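# A day at the Rafferty paper mill

August 14, 2015

I've been wanting to get inside the Rafferty mill ever since we moved out here, and they only open the doors to the public one Friday a year, so I took the day off and drove down with a thermos and my good walking shoes. (Closed toes are required, and they do check. A woman ahead of me in sandals got sent off to borrow a pair of rubber boots that went up past her knees.)

Parking is in the field behind the loading docks. If you go next year, get there before the gate opens at 10, because the tours go out in groups of 20 and by lunchtime the wait was long enough that people were sitting down in the grass. I got into the second group of the morning, which felt like winning something.

First stop was the bale yard. I had pictured paper coming in as nice stacks, and it comes in as enormous squashed cubes tied with wire, all mixed up – cereal boxes, phone books, wrapping, the lot. Our guide had a favorite bale. He patted it. Everything smelled like a damp basement, in a way I didn't mind at all.

From there you go through two sets of heavy doors into the pulper hall, and that's where they hand out the earplugs. The pulper is basically a blender the size of my garage. The bales ride up a conveyor, tip over the edge and vanish, and what's swirling around down there looks like oatmeal. I could have stood at the rail all day, but they move you along pretty quickly since the next group is always right on your heels.

After the pulper come the screens, which pull out staples, tape, plastic windows from envelopes and anything else that has no business being in paper. There was a tub of the stuff that gets caught. It's mostly staples! I'm going to be a lot less casual with my stapler, although the guide swore up and down that they can handle them.

Then the big one, the paper machine itself. It's a Ganderov, painted a green that I'd call hospital green, and it runs the whole length of the building. At the wet end you've got what looks like milk being poured on a moving screen, and by the time you've walked to the dry end it's paper, wound on a roll taller than me. The whole line is more than 100 yards long. It's HOT at the dry end. I'd worn a sweater because the bale yard was chilly and I regretted it.

Brown paper is the main thing they make, by the way. Grocery bags, lunch bags, the wrapping that comes around breakable stuff in the mail. Somebody in our group asked about white paper and was told, very politely, that white paper is somebody else's headache. 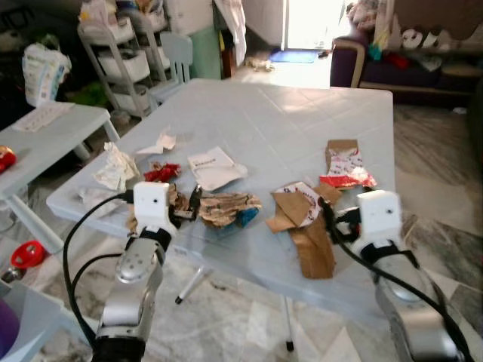

One visitor beside me wanted to know if greasy bags were all right to put in with the rest, and got told that a spot or two is fine but a bag soaked through with fryer oil should go in the compost. She wasn't satisfied and asked about pizza boxes. Same rule, apparently: tear off the clean lid, compost the bottom. I've been doing that one wrong for years, so I was glad she kept at it.

We got a good talk about fibers after that. Each time paper goes around, the fibers get shorter, and the guide said 7 trips is about the end of the road before they're too short to hold together. So they blend in some fresh pulp, which they buy from Pravska, and the mix changes depending on what they're making that week. Bags with handles need the long fibers. Egg cartons will take pretty much anything.

The last stop indoors was the testing room, and I loved it. They've got a little machine that pulls a strip of paper until it snaps, and you get to guess the number before it goes. I was way off, twice. There's another one that blows up a rubber bubble under the sheet till it bursts, with a pop like a cap gun, and every kid in the group jumped every single time and then begged for it again.

Lunch was in a tent by the canal. I had a sausage roll from the Ukar bakery stand and a lemonade, and the roll was fantastic, really flaky, with caraway in it. The line for coffee was silly so I was happy about my thermos.

In the afternoon you could make your own sheet of paper with a wooden frame and a tub of pulp. Mine came out thick on one side and had a hole in the corner, but I've got it drying on the windowsill as I type this and I'm weirdly proud of it. They had petals and bits of thread you could drop in. Go easy on the petals – mine turned brown almost right away.

A few practical bits. It's free, but you need to sign up in March, and the list fills fast. Strollers can't go past the pulper hall. There are a lot of metal stairs, and the only restrooms are back by the gate, so plan ahead. The gift table takes cash only and sells notebooks made from the mill's own paper. I bought three and should have bought more, as my sister has already taken one.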